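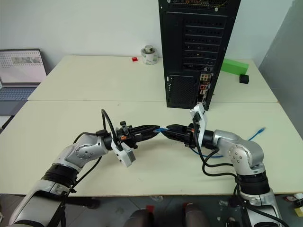
One blue network cable, pale cream tabletop.

I have been meaning to write about the internet at our house for ages, and now that the rain has settled in for the afternoon and the soup is on, I suppose I have run out of excuses!

We moved out past Flallbridge in January, into a house with thick stone walls and a very pretty view of other people's sheep. I loved it from the first minute (I still do), but those walls eat a wireless signal like you wouldn't believe. In the kitchen I could watch a movie. In the back bedroom, where I had so cheerfully set up my desk, I could just about load a weather forecast if I held the laptop up by the window and was patient with it.

So for weeks I worked at the kitchen table, with toast crumbs in my keyboard and the dog asleep on my feet, and I told everyone it was cozy. It was cozy! It was also loud, and I got very little done before 11 in the morning, when the house finally emptied out.

My first idea was one of those little boosters that plug into the wall. I bought a Cluron, which has a friendly green light and did help in the hallway, where I never sit. Then I moved it to the landing, then to the bathroom for one silly evening, and after that I gave up and did what my father would have told me to do in the first place, which was run a wire.

I ordered 300 feet of cable from Horobets, far more than I needed, but I had measured the route with a piece of knitting yarn and didn't trust myself. It goes from the router behind the couch, along the baseboard, up inside the coat closet, across the attic over the old insulation, and down through a hole I drilled in the corner of the bedroom ceiling. I stood on the ladder for a good 20 minutes before I could bring myself to make that hole. My plaster dust is still turning up in places, most recently in the sugar bowl.

The clips were the fiddly part. I used a bag of white Taltatex ones, and if you are doing this yourself, buy the size bigger than you think and put the first one closer to the corner than feels natural, or the cable springs out and you'll be down on your knees again.

Anyway, I'm typing this from the back bedroom with the door shut, and the sheep have all moved down to the far fence. Next I want to do something about the curtains in here, and I'm leaning toward yellow.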